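Dodham Creature Night

Dodham Creature Night is a late-evening horror host program made for local cable and later shown online. It was started by Selma Stojanovska, a school bus dispatcher with a lifelong fondness for old monster pictures, and it ran for 51 episodes, most of them built around a single feature with comic sketches before and after each break.

Background

Stojanovska grew up watching horror hosts with her grandmother, and she often said that she remembered the hosts far better than the movies. She first tried out her own character, the sleepy graveyard landlady Madam Ullesach, at a November library fundraiser, where she read ghost stories to an audience of 22 and was asked, very kindly, to come back the next year. Her neighbor Krum Zupan, who had made puppets for most of his life, offered to build her a sidekick, and the two of them spent the winter working out what sort of show they might put on.

Characters and sets

The sidekick was Jisto, a moth-eaten bat with a head cold who hung upside down from a coat rack and complained about the movie. Zupan worked him by hand for the whole run and also gave him his voice – a soft, stuffy mumble that viewers loved to imitate. Mirjana Hoxha painted the crypt backdrop on old bedsheets, and she repainted it twice after the folds began to show on screen. Osian Trevor wrote the organ theme, along with the little tune that played whenever the doorbell rang.

Reception and later years

The first season was made for $275 an episode, a good part of it spent on candles and dry ice. The audience was small but loyal, and the yearly outdoor screening grew over time to draw 2,000 people, many of them dressed as Jisto. Shih-chieh Fung took over as director in the third season and brought in longer sketches, among them the fondly remembered serial about Dr. Radulović and his missing

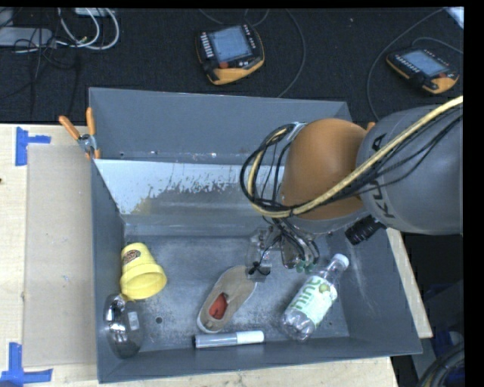
left shoe, which was carried on from week to week and never did get found. Stojanovska retired the character after the final season, though she still puts on the black shawl for the library's story night each fall.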